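Suche Suchbegriff eingeben Suchen

Vormachen statt programmieren

Lesezeit: 3 Minuten

Wer bei Lestau einem Roboter etwas beibringen will, schreibt zuerst einmal keine Zeile Code. Er nimmt in jede Hand einen Greifer und macht die Arbeit selbst. Eine Tasche von der Fensterbank nehmen, eine Schublade schließen, ein Bild vom Tisch heben: Jede Bewegung wird aufgezeichnet und später in ein Trainingsprogramm eingelesen.

Das Verfahren ist im Haus seit dem Frühjahr in Gebrauch. Vorher steuerten die Mitarbeiter einen zweiarmigen Roboter aus der Ferne, mit zwei Hebeln und einem Bildschirm. Das ging, war aber langsam. Für eine Tasse, die vom Tisch ins Regal sollte, brauchte ein geübter Bediener 95 Sekunden. Mit den Handgreifern sind es 11.

Tzu-hsuan Lai leitet die Aufnahmen. Gearbeitet wird in einem Loft, das eingerichtet ist wie eine Wohnung, in der zugleich eine Werkstatt untergebracht ist. Ein Labor mit leerem Tisch wollte sie nicht. Ein Roboter, der nur vor einer grauen Wand geübt hat, komme im ersten Wohnzimmer durcheinander, sagt sie.
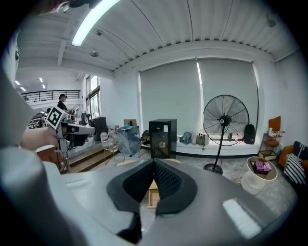 Blick über die beiden Greiferfinger in den Aufnahmeraum. Links ein zweites Handgerät mit Marker.

Die schwarz-weißen Quadrate auf den Geräten dienen der Ortung. Aus ihnen berechnet die Software, wo sich ein Greifer im Raum befindet und wie er gedreht ist. Verdeckt der Arm den Marker zu lange, ist der Durchgang unbrauchbar. Neue Leute üben deshalb zunächst eine Stunde lang nur die Haltung: Ellbogen weg vom Körper, Handgelenk ruhig, keine hastigen Drehungen.

Ein Durchgang beginnt mit einer festen Ausgangsstellung und endet, wenn der Gegenstand losgelassen ist. Danach wird umgeräumt. Der Tisch rückt ein Stück weiter, der Stuhl kommt auf die andere Seite, das Licht wird geändert. Bis Dezember sind so 1912 Durchgänge zusammengekommen, 1804 davon gingen ins Training. Der Rest wurde aussortiert, meist wegen verlorener Marker oder weil jemand zwischendurch umgegriffen hatte.

Schwierig sind flache Dinge. Ein Mensch schiebt einen Fingernagel unter die Kante und denkt nicht darüber nach. Zwei Greiferfinger können das nicht. Man muss den Gegenstand an den Rand ziehen oder mit der zweiten Hand gegenhalten, und beides muss der Bediener so vormachen, dass es die Maschine später nachmachen kann. 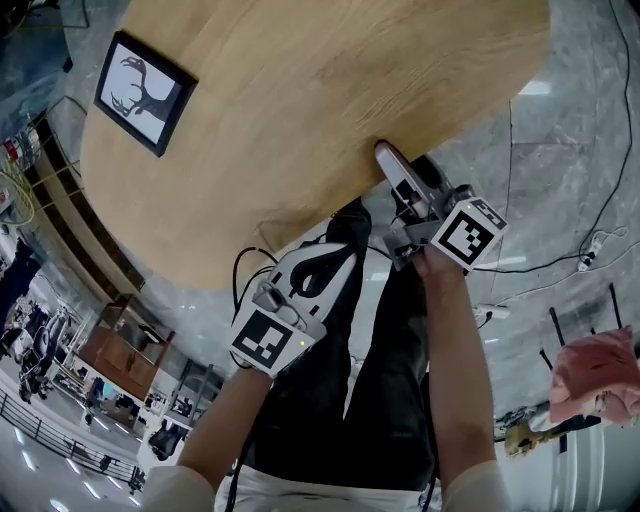
Jolán Illés hält von der Arbeit mit zwei Händen weniger als ihre Kollegen. Man solle erst mit einer Hand sauber aufzeichnen, meint sie, denn bei zwei Greifern wisse man am Ende oft nicht, welcher den Fehler gemacht habe.

Im Team ist die Frage offen. Im neuen Jahr sollen beide Varianten mit denselben Aufgaben verglichen werden, zuerst am Esstisch, dann an den Schubladen. Die Aufnahmen dafür beginnen an einem Donnerstag um neun Uhr.

Kontakt | Impressum | © Griltent Magazin | Nach oben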